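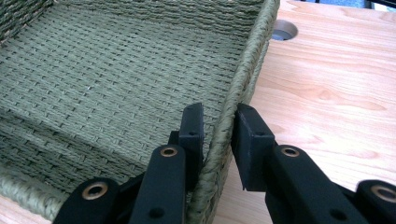 Thank you for all the kind messages about the Lilholm basket study! The same few questions keep coming up, so we've gathered our answers in one place. Last updated May 23, 2024.

## What were you trying to find out?

Whether a policy trained on demonstrations from hand-held grippers could learn to take hold of a soft, woven rim with both hands at once. Rigid boxes went rather well in our earlier Mustonen work, and we wondered (perhaps a bit hopefully) how much would carry over to something that gives when you squeeze it.

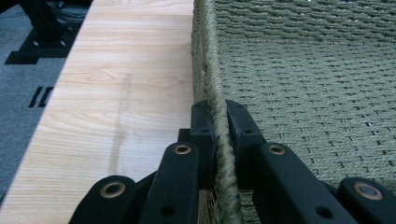

*Finger pads closed on the twisted rim.*

## How much data did you use?

We kept 143 demonstrations for training and set 40 aside for testing. Each one has a view from either gripper and one from the head, and we did try leaving the head view out. The two hands then drifted out of step, so back it went.

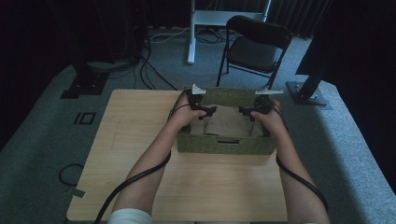 ## Did the cloth inside the basket matter?

More than we'd guessed! With only empty baskets in training, the policy dithered over a full one, sometimes for a good long while. Mixing both kinds cured most of that, and the Wendomeck write-up has the full comparison.

## Where does it still go wrong?

Mostly in the approach. Of the 40 test runs, 5 failed, nearly all of them with one finger coming down on top of the rim instead of beside it. We're looking at wider openings earlier in the reach.

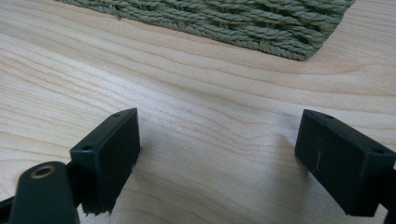
*Fingers apart over the bare tabletop, with the green weave beyond.*

## Can I have the data?

Yes, gladly. It goes up on the Lolletti page in July, along with the training settings.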